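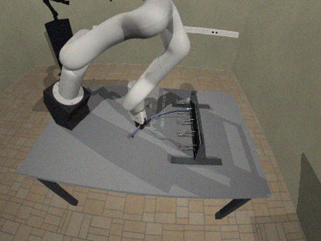 Apuntes tema 8 — Gestión de la demanda y carriles reservados
Prof. Ayodele Olaniyan. Traer leído el caso Priritside para la próxima sesión.

Idea de partida: la capacidad de una calle la marca el cruce, no el tramo. Añadir un carril entre dos semáforos malos sirve de poco. Ojo, esto cae siempre.

Conceptos
Intensidad: vehículos que pasan por una sección en una hora.
Densidad: vehículos por kilómetro, en un instante.
Ocupación: personas por vehículo. No confundir con la ocupación del detector (% de tiempo con vehículo encima).
Cola residual: la que no se vacía en un ciclo y pasa al siguiente.

Caso Priritside
Avenida de entrada, 2 carriles por sentido. Ciclo semafórico de 60 s. Aforo en hora punta de la mañana, noviembre: 709 veh/h sentido centro. Se reserva el carril derecho para bus y taxi, de 7:00 a 10:00.
Que pasa en el carril general: si todo el tráfico sigue ahí, 709 veh/h entre 60 ciclos por hora, casi doce vehículos por ciclo. Comparar con lo que descarga el verde. Hacer el cálculo con el flujo de saturación de la tabla de clase, no con el del manual viejo.
Giros a la derecha — el punto flojo. Cruzan el carril bus justo antes de la línea de detención. Opciones: prohibirlos, fase propia o abrir el carril unos metros antes. Qureshi defiende la tercera, ver lectura.

Rutas alternativas
El caso Histov: desvío señalizado por calles de barrio. Revisar estacionamiento en doble fila, carga y descarga, pasos escolares. Sin vigilancia la ruta se pierde en semanas.
Prundden lo dejamos para el tema siguiente, no da tiempo.

Para entregar
Diagrama de fases del cruce, cálculo de cola con y sin reserva, y un parrafo sobre los giros. Máximo 2 páginas — a mano vale, si se lee.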